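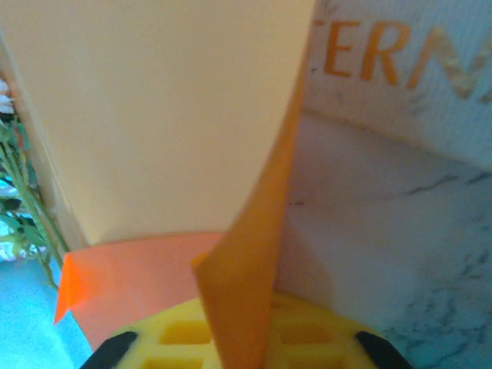
Iman Abdel Rahman me escribió que para doblar papel todavía prefiere sus manos, y que un robot doméstico le interesará el día que pueda dejarlo solo con la compra y volver a la hora. Es una vara razonable. Yo uso otra parecida: si tengo que quedarme mirando, la tarea la sigo haciendo yo.

El aspirador cumple. Me costó 188 euros y lo olvido en el pasillo. Doblar ropa, en cambio, sigue verde, y lo mismo envolver cualquier cosa que ceda al tocarla.

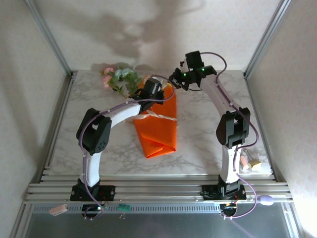
En el taller de Stonach donde trabajé, el empaquetado era lo último que seguía a mano. Hacíamos 200 cajas por turno y la máquina solo ponía la cinta. Lo blando se mueve, y suele pedir que alguien sujete mientras otro ata. Por eso me fijo en los montajes de dos brazos, con las pinzas casi juntas encima de un ramo envuelto en naranja y una cinta fina a media altura. Para una floristería eso ya sería trabajo de verdad. En mi cocina me conformo con que vacíe el lavavajillas, y por ahora lo sigo vaciando yo.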